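Irnham Men's Health Questions, release 3

README, last touched in May

What you've got

A table of 3,000 questions that men typed into the after-hours form of the Clover clinic in Venirville, with the replies the nurses sent back. The form promised anonymity and a free text box, and between them they produced a good deal of literature. Most of the questions are about erections, vasectomies, lumps, peeing at night and whether something is the normal colour. A fair few are about bicycles.

The files

questions.csv holds one question per row, with spelling left as it arrived. There are eleven ways to spell "testicle" in there and we've grown fond of most of them.

replies.csv holds the nurse's answer, joined on the id column. Please join on id and not on row order. Row order was right in release 1 and has been a rumour ever since.

topics.txt lists the topic labels. "Other" is the biggest, and we're sorry. 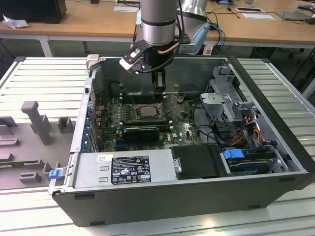
How the labels were done

Perrine Sabatier read every question and gave it a single topic. A second reader, Arnaud, did the same without seeing her labels. They disagreed on 202 questions, mostly over whether worry about a symptom belongs under the symptom or under worry. Those rows carry both labels, in topic_a and topic_b, and you can have the argument yourself. Perrine is topic_a and would like it known that she's right.

The urgency column is the nurse's call at the time of reply: wait, book, or go now. It's a judgment made from a few lines of text, often typed at 2 a.m. by someone who had already been reading the internet. Don't use it to build anything that tells a real person to stay home.

What was taken out

Names, phone numbers, workplaces, the names of wives, and one very recognizable boat. Ages are grouped by decade. If you find something we missed, write to us before you write to anyone else and we'll pull the row.

Known problems

Men over seventy are thin on the ground, as the form was online only. Men who asked the same question every Wednesday are over-represented. Measurements are self-reported, in a mix of centimetres and inches, and should be treated with the courtesy you'd give a fishing story.

Replies written before the form was redesigned are cut at the old character limit, so a few end just as they were getting useful.

Use

Research and teaching are fine. Selling supplements is not. Cite it as the Irnham set and give the release number.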